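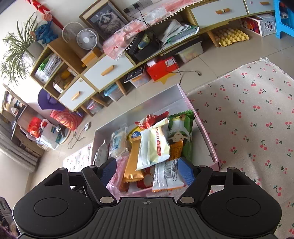 Model UN in Wattimena, day two: a thread

Qistina Sopacua
December

1/ Morning all! Back in the hall for day two of the student conference and I have slept four hours and I don't care. We're representing Uruguay this year and I have never known so much about beef exports in my life.

2/ Committee opened at 9 with the draft on fresh water sharing. 32 delegations in the room, and the chair got through the whole roll call without stumbling once. I'd have clapped if it was allowed.

3/ Our first-years!! Two of them had never spoken into a microphone before yesterday. One stood up this morning and asked France a follow-up question so good that France asked for time to confer.

4/ For anyone asking how blocs form: mostly in the corridor, by the radiators. We went out for an unmoderated caucus with 3 friendly countries and came back with eleven. Half of them wanted clause six gone, so clause six is gone. (I liked clause six.)

5/ Lunch talk was from a woman who spent years as a junior diplomat and now teaches negotiation. Her advice was to read the other side's last five speeches before you write a word of your own. I've read one of Kenya's. Off to fix that.

6/ She also told us her first posting was mainly seating plans, and that she learned more from those than from her degree. Loved her. Could have listened all afternoon.

7/ Crisis update at 2.30! A dam dispute between two made-up neighbours, and we had 20 minutes to agree a statement. We managed it with seconds to spare, and it even had a verb in every sentence.

8/ Vote on the water draft: passed, with four abstentions. Our name is on it as a sponsor. I have messaged my mum.

9/ Tomorrow is the closing plenary, then the coach home. If you're at a college that doesn't send a team, please ask someone about starting one. Ours began with six people and a borrowed flag.

10/ Reading Kenya's speeches now. They're really good, which is a bit worrying for tomorrow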